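How to start the shift with the gripper arm at Breler
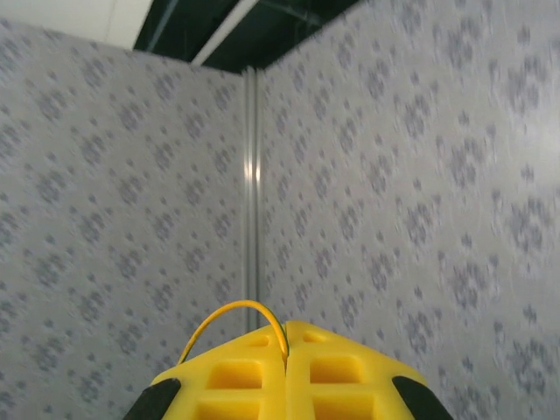
Pilar Orellana asked me to write first about the people, and she is right: the packers at her station were afraid for their hours long before they were afraid of the machine. So I begin with this. In our hall the arm took over the lifting of small boxes. The packers now check labels, refill the trays and decide what goes back. Tell this to a new colleague before you show any button.

Before you start

Read the note from the previous shift. Look at both fingers of the gripper and the black pads. If a pad has a cut, write it in the book and call maintenance. Look also at the cable on top. It must make a free loop and not be pinched.

Starting

1. Close the gate and say loudly that you are starting.
2. Choose the Cida program on the panel. Set the speed to 40 percent.
3. Let the arm move 5 boxes while you only watch.
4. If all boxes arrive straight, go to full speed.

During the shift

Change places with your colleague every two hours. Watching is more tiring than lifting, this was a surprise for many of us. When the arm stops, do not reach inside. Press the yellow reset only after the gate lamp is off.

End of shift

Open the fingers, park the arm, and write down every stop, also the short ones. Despina Chrysikopoulos collects the books on Sunday evening.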